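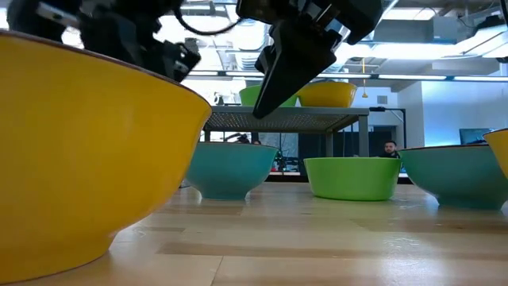

Who signs off a cell after the gripper fingers are changed?
The shift lead signs, once every line of the Okier checklist has an entry.

Okier cell checklist, finger change
Inspector: Châu Lã. Reviewer: Nghĩa Phan.

1. Finger bolts torqued and marked - OK.
2. Cable slack checked at full wrist rotation - OK. Recheck in June.
3. E-stop tested from both stations - OK. Arm halted each time.
4. Speed limit in manual mode - OK. Measured 118 mm/s.
5. Reach limit set in controller - FAIL. Found 1,151 mm, sheet says less. Corrected and retested, now OK.
6. Floor line and keep-out distance - OPEN. Tape worn on the door side.
7. Cycle count logged - OK. 1,575 at time of change.

Comment (Phan): Item 6 stays open until the tape is replaced. Manual mode only until then. Attach the old reach value to the Brindar service record.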